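Monulden capsule trials on hold after grip fault

06/06/2024 – Monulden has stopped its capsule sorting trials after a robot hand clamped shut and stayed that way for almost 5 minutes. No one hurt. One coffee capsule crushed, grounds in the finger joints.

The Vetix hand was running on a remote link, operator in a headset, when it quit answering the release command. Stop button cut the arm but not the fingers. Staff had to pull power at the wall to get it open.

"We lost the hand, not the arm, and the stop only covers the arm," said Shazia Gondal, who runs the trials. "That's a hole and we should of caught it sooner."

Logs show 76 dropped messages on the link in the run before the fault. The software is ment to open the fingers when the link goes quiet. It held the last command instead.

Capsule work is floor level, pieces spread on a white sheet and picked up one at a time. Small, smooth, easy to squeeze too hard – part of why the team picked them.
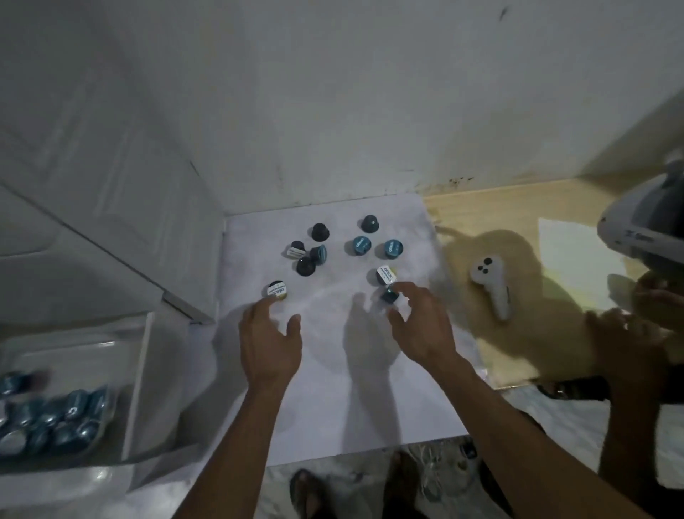
What happens now

All remote runs are off until the stop circuit is rewired to cover both hands. Mengal, which supplies the controller software, has sent a patch. Not installed yet. Rukhsana Malik, safety lead, wants 3000 open-close cycles on the bench first, with the link cut at random.

The Komitz site uses the same hands and has been told to keep people out of reach while power is on. Trials could restart in August.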